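Bulham Seed Library
Minutes of the planning meeting, 9/23/20

Asmaa Ait Ali opened the meeting and thanked everyone for a wonderful growing season. The June minutes were approved with one fix: the bean grown on the Deluvitz plot is a pole bean, and we had it down as a bush bean. Sorry, bean growers!

Seed count

We have 3,266 packets on hand, our best total ever. Of these, 1,666 are vegetables and the rest are flowers and herbs. Asmaa read out the list of new arrivals and there was real excitement over the Vương mustard greens, which several members have already been eating by the bowlful. It was agreed to keep back 20 packets of the greens for growing on next year, so we don't run out of our own stock.

Drying and cleaning

Members compared notes on tomato seed. Three days in a jar with a little water, a stir each morning, then rinse and spread on a plate – paper towels stick and should be avoided. Squash seed is ready when it snaps instead of bending. Please write the variety AND the year on every envelope. We had a whole shoebox this month marked only "good ones."
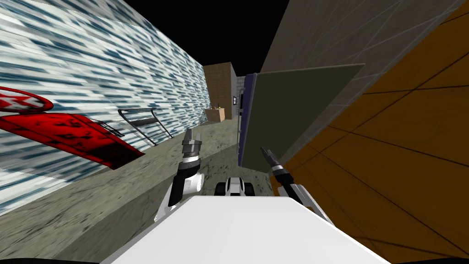
Lettuce seed was held over from last time. Anyone with a fine kitchen sieve they can spare should bring it along, as the fluff clogs the big screens badly. The Astix envelopes seal well and everyone likes them, so we will order another 2,000 in the small size.

Spring swap

Lots of good ideas here! We would love a table just for kids, with big easy seeds like sunflowers and peas, and a short talk on saving seed from peppers (keep the hot ones well away from the sweet ones). The swap will run outdoors if it can, with tables spread out. Date to be settled once we hear back on the space.

Action items

Asmaa to order envelopes and update the packet list.
All members to bring in dried beans, shelled and labeled.
Sieves to Asmaa before the next meeting.

Meeting closed with a round of very fine plum cake.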